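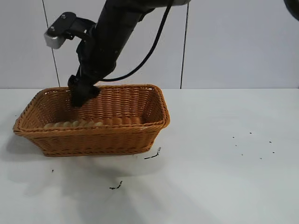 The Fandley Hand Clinic is an outpatient clinic for injuries and diseases of the hand and wrist, founded by the surgeon Sheila Ackroyd. It treats adults and children over the age of five, mostly for broken fingers, tendon injuries, arthritis of the thumb and nerve compression at the wrist. Therapy is built on ordinary household tasks, and patients spend much of a session opening jars or turning keys. The clinic has no inpatient beds. Operations that need a general anesthetic are done at the Dafis Hospital, where the clinic's surgeons hold admitting privileges.

Home | Departments | Surgeons | Therapy | Referrals | Contact

History

Ackroyd trained in orthopedic surgery and completed a fellowship in hand and upper limb surgery before moving to Fandley. She first saw patients in two rented rooms above a pharmacy on Floment Street. In its first year the practice treated 674 patients, most of them sent by family doctors in the town and the farming district to the north. A therapist was hired the following November, and the practice took its present name when it moved to a former dental building on the same street.

A procedure room was added later for operations under local anesthetic. Carpal tunnel release and trigger finger release were moved there from the hospital, and they remain the most common operations done on site.

Services

New patients are seen by a surgeon and a therapist at the same visit. X-rays and ultrasound are done in the building; MRI scans are booked at the Dafis Hospital. Splints are molded to the patient by the therapists and are usually ready the same day.

After a flexor tendon repair, patients wear a splint that holds the wrist and knuckles slightly bent and begin guided finger movement within the first week. Grip strength is measured at set visits and compared with the other hand. Heavy lifting is not allowed until the surgeon has approved it.

The clinic also holds a session for musicians, by referral only.

Teaching and research

The clinic takes surgical trainees on six-month rotations. Its patient registry, called Rustus, records diagnosis, operation, range of motion and return to work. A study drawn from the registry followed 114 patients after surgery for arthritis at the base of the thumb. Of these, 21 needed further treatment, most often a steroid injection. The study had no comparison group, and its authors listed this as its main limitation.

Ackroyd stepped down as director but continues to see patients and supervise trainees.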